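**Ticket 389: Skedgate calendar shows our bookings twice**
Opened by: Annatjie Motaung, Brillmont front office
Status: waiting on reply

Hello again, and thank you so much for getting back to me before lunch, I really do appreciate it! To recap for whoever picks this up next: since the update on September 23, 2024, every booking for the Brestine meeting room shows up in Skedgate as 2 entries. One has the right start time and the other sits 45 minutes later, with the same name and the same notes. Our other room, Beneš, is perfectly fine.

I did try the things you suggested. I signed out and back in, cleared the browser data (goodbye, saved passwords), and removed and re-added the shared calendar. The extra entries went away for a minute or so and then came right back.
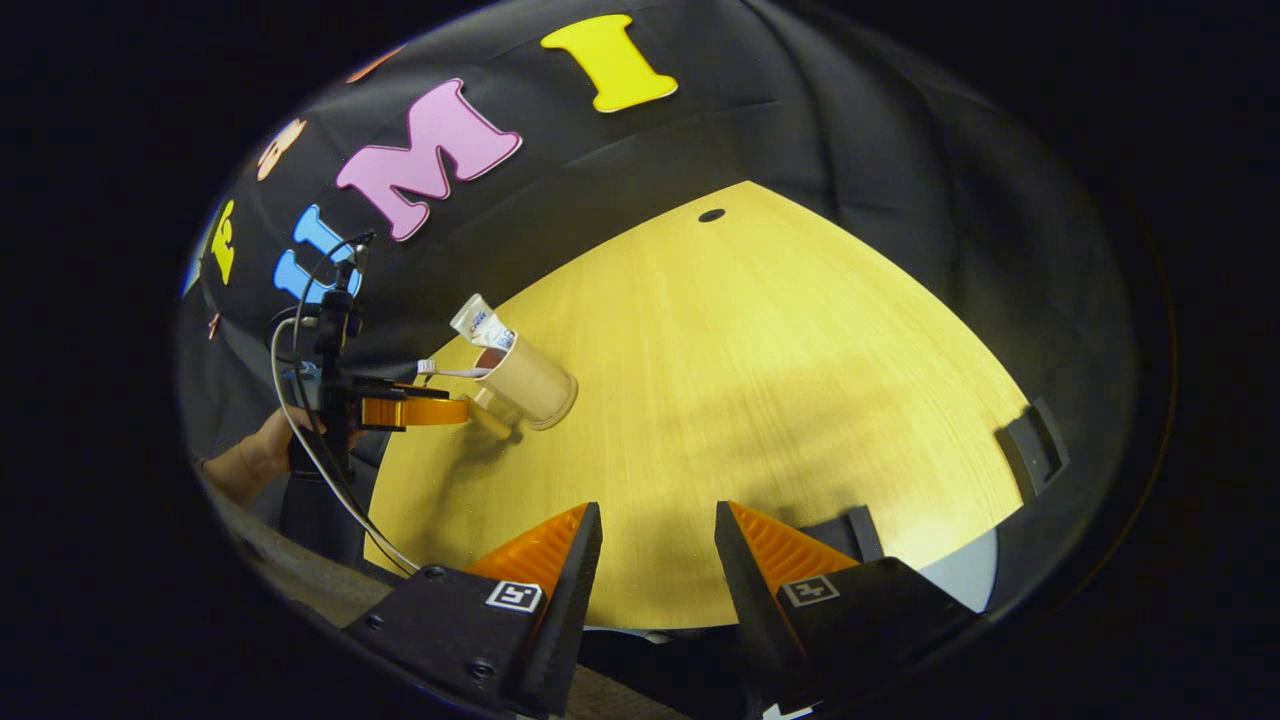 *The round table, light wood, small dark hole near the far edge.*

After that I made a brand new test booking with no notes and no guests, and it doubled as well. If I delete the later entry, the correct one disappears too, so please don't ask the team to tidy up by hand! I did notice that Brestine has a setup buffer switched on under Room Rules and Beneš doesn't. I haven't touched it, as we have bookings in there right through November and I'd hate to lose any. Could you tell me if it's safe to turn off?

Warmly,
Annatjie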